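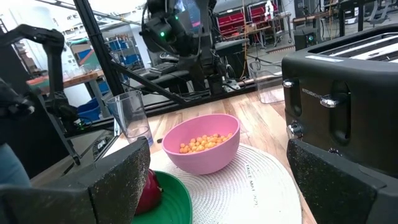 Bildnachweis: Florine / Bildarchiv

Zusammenlagerung von Säuren und Laugen im Sicherheitsschrank

Eingestellt von Laborleitung_Grarurden
Sonntag, 27. September 2026

Sehr geehrte Damen und Herren,

in unserem Betrieb soll ein vorhandener Chemikalienschrank des Typs Vudum 600 künftig sowohl für anorganische Säuren als auch für Laugen genutzt werden. Der Schrank verfügt über zwei getrennte Fächer mit jeweils 3 Auszugswannen. Die Gebinde fassen höchstens 500 ml. Ist eine gemeinsame Unterbringung zulässig, und muss der Schrank an eine technische Entlüftung angeschlossen werden? Die Betriebsanleitung des Herstellers liegt uns nur in der Fassung vom April vor und äußert sich hierzu nicht eindeutig.

Mit freundlichen Grüßen

3 Beiträge

Fachstelle Ochoa
Maßgeblich ist zunächst die Gefährdungsbeurteilung für den jeweiligen Aufstellungsort. Säuren und Laugen dürfen nicht so gelagert werden, dass sie bei einer Leckage miteinander in Berührung kommen können. Eine gemeinsame Auffangwanne scheidet damit aus. Bei baulich getrennten Fächern mit eigenen Wannen ist die Unterbringung in einem Schrank in der Regel vertretbar, sofern die Sicherheitsdatenblätter (Abschnitte 7 und 10) nichts anderes vorgeben. Für Stoffe, die korrosive Dämpfe abgeben, etwa konzentrierte Salzsäure, ist eine wirksame Entlüftung vorzusehen. Salpetersäure ist wegen ihrer oxidierenden Eigenschaften gesondert zu betrachten und von organischen Säuren getrennt zu halten. Die Fächer sind dauerhaft zu kennzeichnen.

lagerist_west
Bei uns stehen die Laugen unten und die Säuren oben, bisher ohne Beanstandung.

Arbeitsschutz_Florine
Ergänzend zum ersten Beitrag: Die Anordnung übereinander ersetzt die getrennten Wannen nicht. Das Auffangvolumen ist für jedes Fach einzeln nachzuweisen. Entzündbare Flüssigkeiten gehören nicht in diesen Schrank, auch nicht vorübergehend. Hinsichtlich der Betriebsanleitung empfiehlt sich eine schriftliche Anfrage beim Hersteller unter Angabe der Seriennummer. Die Auskunft sollte den Prüfunterlagen beigefügt werden.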